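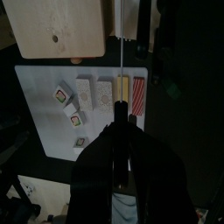
Teleoperated pick demos: policy reaches the toy food but closes early or picks the neighbor

Zesdale Community Help > Manipulation > Teaching by demonstration

Posted by Waraporn Siriwan, March 21, 2023

I have a single arm with a parallel gripper, driven from a Vostel leader arm. The wrist camera view is attached. The task is to pick one toy food block from the white tray and put it on the cutting board. The blocks are sushi rolls, a couple of speckled ones, a yellow one and a striped red and white one. Any block counts as a success.

Data so far: 90 demonstrations, all recorded by me with Wako on the default settings. Two cameras, wrist and overhead. I train a small action-chunking policy from scratch and save a checkpoint every 2000 steps. Training loss and validation loss both look fine, with no visible gap between them.

On the robot there are three problems.

First, the gripper often starts closing while it is still above the block. It then goes down with the fingers partly closed and lands on the top face.

Second, in the part of the tray where blocks stand side by side, it goes down between two of them. Sometimes it pushes both. With the sushi rolls, which are more spread out, this almost never happens.

Third, after a failed grasp it lifts and carries nothing to the board, opens over the board, and returns as if all went well.

I move at a normal speed when I demonstrate, and I restart any episode in which I miss. I have tried more training and a larger image size for the wrist camera. More training made the motion smoother. The larger image changed nothing I could measure.

Should I record more demonstrations of the same kind, or is something wrong with how I record them? I would like to keep the leader arm. Guiding the arm by hand is possible on this robot but my hands end up in the overhead view.

Replies

otto_brandvik

I would stop recording until you have looked at what you already have. The three symptoms have different causes and only one of them is helped by volume.

Early closing. Plot the gripper command and the measured gripper opening on the same time axis, together with tool height, for ten or so episodes. There are two things to look for.

The first is a time offset. If camera frames are stamped on arrival and commands are stamped on sending, the image is older than the action it is paired with. The policy then learns to close when it sees the tool at a height that you had already left. During a fast descent this matters a lot. To measure it, tap the tray once with the closed fingers and find the frame where contact is visible, then find the same event in the joint data. Do it several times, since one tap is not enough to separate delay from jitter. If the offset is stable, shift the streams and retrain. You do not need new data for that.

The second is your own habit. Many operators squeeze the leader trigger during the last part of the descent because they know the follower will get there in time. The follower's delay covers for it. The recorded command then says "close" while the tool is still coming down, and the policy reproduces exactly that. If this is what you see in the plots, then the demonstrations need to change. Come down, hold still for a moment, close, hold still again, lift. It feels slow. It gives the policy frames in which the right answer is unambiguous.

Also check which signal you train on. Wako can store the leader position or the follower position as the action. For the gripper they differ most during a grasp: the leader goes to fully closed and the follower stops at the width of the block. Train on the leader command. If you use the follower width as the action, the policy will ask for a gripper opening equal to the block width and produce no grip force.

Going down between two blocks. This is the usual result of averaging. "Any block counts" means that for one and the same image you have sometimes gone left and sometimes right, and a policy without a good way to represent that choice will split the difference. In the spread-out part of the tray the choice is settled early by the direction of approach. In the row it is open until quite late, and the midpoint between two neighbors is a plausible location.

Pick a rule and follow it in every episode. For example, always take the block nearest the board, or always work from one end of the row. Write it down and keep it next to the leader arm. If you really need free choice later, add the target as an input, but get the fixed rule working first.

One more thing from your picture. There is something thin and white running down the middle of the wrist view, in front of the yellow block. I cannot tell if it is a rod or a cable. If it is rigid and fixed to the wrist, the policy will learn to ignore it. If it can shift between sessions, it is a vertical edge right next to the fingers that sits in a different place each day, and I would fix it down before recording anything new. Compare the first frame of your first episode with the first frame of your last one.

Carrying nothing. You say you restart every episode in which you miss. So the policy has never seen an empty gripper above the tray after closing, and it continues with the only thing it knows comes next. You have to show it the recovery.

Waraporn Siriwan

The plots show both. There is a constant offset between wrist image and joint data, and I also squeeze early, more so in the later episodes. I train on the follower position. I did not know there was a choice, the default was follower.

I compared the first frames. The white line is in nearly the same position in all of them but not quite. I will fix it down.

How do I record a recovery? If I miss on purpose, the policy will also learn to miss.

otto_brandvik

Split it. Put the robot into the failed state with recording off, then start recording and demonstrate only the way out: open, rise until the block is clear of the fingers, correct sideways, come down, close. The miss itself is never in the data.

Vary the failed state. Some with the fingers closed on nothing, some with the fingers resting on a top face, some with a block pushed crooked against its neighbor. I would aim for 18 of these to begin with and see if the behavior appears at all before doing more. If they come out too rare next to the main set, weight them up in sampling.

Floria user 8

just get more data. we had the same thing and it went away with more demos. also move the tray around

lenka.h

I would not follow the reply above without some care. More demonstrations with the same early squeeze will teach the same early squeeze with more confidence. Moving the tray is good advice, but only after the timing is fixed, or you will not know which change did what.

A few additions, mostly about the operator side.

Look only at the camera views while you record. If you look directly at the table, you use information that the policy does not have. In the wrist view the gripper body takes up a lot of the lower part of the picture, and near contact the fingers may hide the part of the block you are grasping. If you cannot judge the descent from the two camera images on a monitor, the policy cannot either, and you should move a camera before you record anything.

The lighting deserves a look too. The right side of your wrist image is mostly in deep shadow. The tray is white and somewhat glossy, and auto exposure will shift as the tray fills more or less of the view. Lock exposure and white balance on both cameras. A plain white block on a white tray is already a weak target, and it gets weaker if brightness drifts during the descent.

Start poses: do not begin every episode from the same joint position. Small differences in start height and wrist angle are enough. If all episodes start identically, the policy can get a long way by replaying an average path, and it will look good on validation for the wrong reason. Your validation set comes from the same sessions, so low validation loss says little about closed-loop behavior. Pick checkpoints by running them on the robot with a fixed set of tray layouts. Take a photo of each layout so that you can put the blocks back.

On guiding by hand: you can keep it as an option. Hand guiding gives you a good feel for contact, and some people move the arm by hand, store only the joint path, then replay it with nobody near the table while the cameras record. It works for blocks like these if they are put back accurately before the replay. It is slow, and small placement errors end up in the data as bad grasps, so discard any replay that does not end with the block on the board. For a task this simple I would stay with the leader arm.

Order of work, if it were me: fix the thin white part in place and lock the cameras. Correct the offset, switch the gripper action to the leader command, retrain on the old set once for a baseline. Then record a new set with the pause before closing and the fixed picking rule. Add the recoveries last.

Waraporn Siriwan

Retrained on the old set with the offset corrected and leader commands for the gripper. It still closes a little early, but much lower than before, and when it does get hold of a block the grip is firm. It still goes between the two speckled ones. I have started on the new set, working from the striped block end of the row, with the pause. Wako trims still frames at the start and end of an episode by default, so anyone doing the same should check that it leaves the pauses in the middle alone. In my version it does.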